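Frequently Asked Questions: Hand-Guided and Remote Demonstration
Undance Demonstration Program
Last reviewed in May

What does the program do?
The Undance program records people performing ordinary manual tasks so that robots can be trained to perform them. Demonstrations are given in one of two ways: with hand-held grippers, or by operating a robot arm remotely from a control station. The current collection holds 3629 accepted demonstrations, of which 2851 were made with hand-held grippers.

Who may take part?
Any adult who has completed the introductory session may register as a demonstrator. Experience in robotics is not required. Persons with a recent hand or wrist injury are asked to contact the program office before registering.

What is the difference between the two methods?
In the hand-held method, the demonstrator holds a gripper in each hand and does the task directly. The position of each gripper is recovered afterward from the printed markers it carries. In the remote method, the demonstrator moves a pair of controllers and the arms at the Clastedero site follow. Remote work is slower to learn and is offered only after 81 accepted hand-held demonstrations.

May I touch the object with my fingers?
No. Once recording has begun, all contact with the object must be made through the gripper pads. If an object falls to the floor, stop the recording, return the object to its starting position and begin again.

How fast should I work?
Work at a steady pace that you could keep up for the full session. Very quick movements blur the markers, and long pauses teach the robot to pause. A short stop before closing the fingers is acceptable.

What should I do if I make a mistake?
Small errors that you correct within the same attempt should be left in. A missed grasp followed by a good one is useful training material. If you lose track of the task altogether, end the attempt and mark it "Discard" on the session form. Discarded attempts do not count against you.

Why was my demonstration rejected?
The most common reason is that a marker was hidden for too long, usually by a sleeve, a cable or the other gripper. Reviewers also reject attempts that begin before both grippers are in view. Of the 3930 demonstrations submitted to date, most of those returned fell under one of these two headings. A written reason is sent with every rejection — please read it before booking another session.

Is my face or voice recorded?
Audio is switched off at all stations. The head camera faces downward toward the work surface and may record your hands, arms, clothing and legs. You may ask for your recordings to be withdrawn at any time before they are released to the Perura training set.

What should I wear?
Close-fitting sleeves are preferred. Please remove bracelets and watches. Loose cuffs should be folded back before the grippers are picked up.

Whom should I contact with further questions?
Questions about scheduling and consent should be sent to Na-rae Ok, Demonstrator Coordinator, through the program office. Questions about remote stations are handled by the Vũ support desk — include your station number in the message.

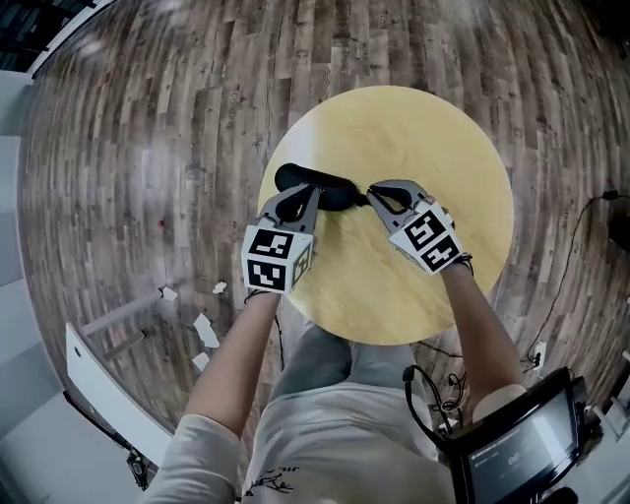 Messages are answered in the order received. Requests to withdraw a recording are handled first and must include the session number printed at the top of your form.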